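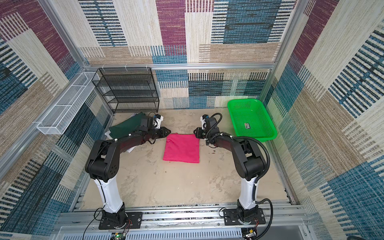
Pamura mesh shelf, black, small
4 out of 5
Reviewed by Corina Onu

I bought the Pamura to get folded laundry up off the floor. It weighs next to nothing, the mesh lets you see straight through to whatever is behind it, and a T-shirt folded in thirds fits a shelf with a little room to spare. Going together took me 24 minutes, of which almost all went on one screw that had opinions.

Complaints, then. The mesh grabs anything knitted. The feet slide if you shove a pile in with any conviction, so push it against a wall and leave it there. And the leaflet promises "30 kg of calm storage" — I have tested the kilograms only.

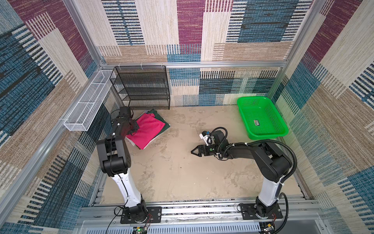 Black mesh shelves in the corner, folded clothes on the floor in front, green basket to the right.

The shelves do not, I should report, make anyone put things on them. Evelien Martens has the same model and keeps one enormous sweater on it. I took off a star for the screw. Dusting is easy with an old sock, and I have plenty of single ones.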